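Last updated: February 2020

Register of interests: where things stand

Short one this time, council week and we're behind on everything.

The Kestus district council still hasn't put its members' register of interests online. Promised in May. The clerk's office says the forms are all in, 32 of them, one for each seat, and that they're being "formatted for publication." No date given. We asked twice. Second reply was word for word the first one.

Quick recap for new readers. Each member has to list land, paid work, shares and any gift over the limit. Used to be a binder at the front desk in Faletora, you signed for it and sat there and read it. The binder went away when the online version was announced. So right now there's no binder and no online version, and the forms sit in a drawer someplace.

Does it matter? Yes. The vote on the Claltier road contract is coming and at least 2 members are said to hold land along the route. Might be nothing. Might be a garden plot. Can't check without the forms.
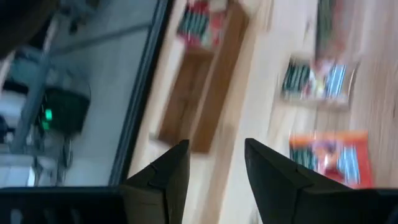
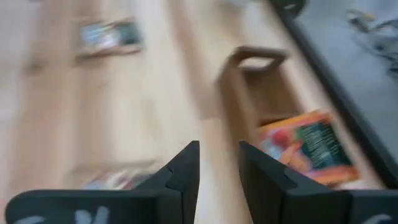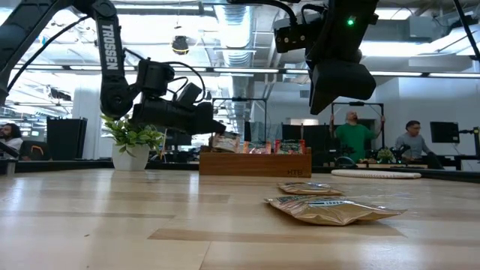
Pale wood tabletop in all three.

Posted by: Newsletter desk, Kestus Open Register Group

What we've done so far. Sent a written request for copies in paper form, which the rules still allow. Clerk's office has to answer in writing. The fee was quoted at 127 for the full set, then somebody called back and said no fee, then a letter came with the fee on it again. We've asked wich it is.

The petition asking for the binder to go back on the desk closed with 976 signatures. It was handed in at the Faletora office and we have the stamped receipt. It should go on the agenda for the next full meeting, under public business, so probably late in the evening. Bring a sandwich.

Also the Kälin ward question. One form there was turned in by the previous member and never redone after the seat changed hands, or so we're told. If thats right, the register is short one even before it's published. We've put this to the clerk in a separate letter so it doesn't get lost in the first one.

What you can do: write to your own member and ask for a copy of their form. They're free to hand it over themselves, no need to wait for the website. A few readers have done this already and gotten a copy back the same week. One got a calendar.

If you get a form, send us a scan. Both sides please, the land section is on the back.

Paper copies of this newsletter are at the Faletora library again, by the door.

Contact the newsletter desk | © 2020 Kestus Open Register Group | Back to top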